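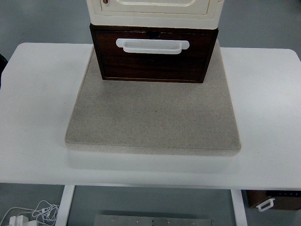
Drawer opening is a manipulation task used in robot teaching by demonstration, in which a person shows a robot how to grip a handle and pull a drawer out of its housing. The task is popular in small laboratories – the furniture is cheap, and the motion is short enough to repeat many times in a sitting.

Two methods of teaching are common. In hand guiding, also called kinaesthetic teaching, the operator holds the arm and moves it through the task while the joint positions are recorded. In teleoperation, the operator works a separate controller and the arm copies the motion. Hand guiding gives the operator a direct feel for the load on the handle. Teleoperation keeps the operator's hands out of the camera view, but contact forces are harder to judge.

A typical set-up places the drawer unit on a table within reach of the arm. A padded base may be used to limit sliding and protect the table surface. Recessed handles call for a different approach angle from knobs, and demonstrations made on one type often transfer poorly to the other.

The Pletthorpe drawer set consists of 199 teleoperated demonstrations, of which 123 were kept after review. Each lasts no more than 15 seconds. The later Lusstead set added 60 hand-guided demonstrations, recorded with the Sileo controller switched to free-drive mode.

Scoring varies. Some groups count any visible opening as a success, while others require full travel without shifting the unit – a stricter test that penalizes pulling at an angle.

See also: Obeidat handle test; Teleoperation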